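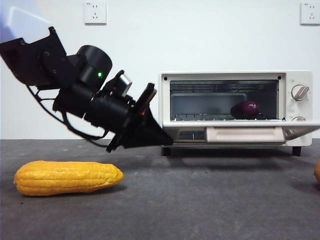 Stelberg RL-70 Roadway Incident Light

Portable lighting and warning unit for collision scenes
Part no. 3177

Overview

The RL-70 is a self-contained light for use at road traffic collisions at night. It gives police, fire and ambulance crews an even working light over one lane and its shoulder, and it warns approaching drivers at the same time. One person can carry it from a vehicle and set it up without tools.

The unit is intended for the period between the arrival of the first patrol car and the arrival of the collision investigation team. On unlit roads this is often when the most evidence is lost. Tire marks, fragments of lens and trim, clothing fibers and fluid trails are hard to see by headlight and easy to step on. Low, angled light brings them out better than a lamp on a tall mast, and the RL-70 can be used at either height.

Construction

The lamp head is a sealed aluminum casting with two banks of LEDs. The upper bank is white and lights the work area. The lower bank is amber and faces the other way, toward traffic. Each bank has its own switch, and the switches are spaced for use with heavy gloves.

The head sits on a telescoping mast with four locking positions. At the lowest position the beam runs close to the road surface. At the highest it clears the roof of a passenger car. The mast locks with a quarter-turn collar. Do not extend the mast above the second position in strong wind unless the ballast bag is fitted.

The base has three folding legs with replaceable rubber feet. Leg angle can be set separately for curbs, verges and cambered surfaces. A spirit level is set into the top of the base.

Light output and color

The white bank has two settings, Search and Record. Search is the brighter setting and is meant for walking the scene. Record is dimmer and flatter, with a color balance chosen for photography, so that paint transfer and fabric colors reproduce consistently from one exposure to the next. The setting in use is shown on the rear panel and should be written in the photo log.

The amber bank can be steady or flashing. The flash pattern is slow by design. Fast patterns make it harder for drivers to judge distance, and they interfere with video taken at the scene.

The amber bank is a supplementary warning only. It does not replace cones, signs or a vehicle positioned to protect the crew.

Power

The unit runs from a removable battery pack that slides into the base. A pack can be changed while the light is running; an internal reserve holds the white bank at low output during the change. The pack may also be charged in place from a vehicle outlet with the supplied lead.

Charge state is shown by a row of indicators beside the handle. When the last indicator flashes, the amber bank keeps priority and the white bank steps down.

Packs left in a vehicle over winter should be checked every month. A pack that has been fully drained must be charged indoors before it is used again.

Setting up at a scene

1. Park the vehicle and place the first warning signs before unloading the light.
2. Open the legs fully and press each one until it clicks.
3. Level the base.
4. Turn on the amber bank and confirm that it faces oncoming traffic.
5. Raise the mast to the position needed and lock the collar.
6. Turn on the white bank and tilt the head down until the far edge of the beam falls short of the opposite lane.

Step 6 matters most on two-way roads. A white beam aimed too high will dazzle drivers coming from the other direction. Walk to the opposite side and check it from a driver's eye height.

If a casualty is lying in the road, place the unit on the side away from the face. Do not move the unit once measurements have started unless the new position is marked on the sketch plan. Any shadow thrown by the unit's own legs should be noted where it crosses marked evidence.

What is in the kit

Lamp head and mast
Base with folding legs
One battery pack
Vehicle charging lead
Ballast bag (supplied empty)
Carrying case with shoulder strap
Printed instructions and photo log pad

Options

Frandsen tripod adapter. Lets the head be fitted to a standard survey tripod. The mast is not used with the adapter.

Turen scale markers, pack of 20. Numbered, weighted, with a matte finish that does not flare under the Record setting.

Second battery pack. Recommended for rural units.

Cleaning and decontamination

Remove the battery pack and close the cover before cleaning. The head, mast and base may be wiped with any non-abrasive disinfectant approved by your agency. The base may be rinsed under a tap. Do not use a pressure washer. The carrying case liner comes out and can be machine washed; if it has been in contact with blood, bag it and replace it under part no. 489.

Grit in the mast collar is the most common cause of return. Brush it out after use on gravel or sanded roads.

Service

Units are inspected and repaired at the Mescombe workshop. Agencies with a service agreement should send units in each April. Requests for test certificates for use in court should be addressed to Holger Ekström, technical records, and should quote the serial number on the underside of the base. Training enquiries go to Ketill Ásgeirsdóttir.

Product information revised Dec 1, 2023. Replaces all earlier sheets for the RL-70.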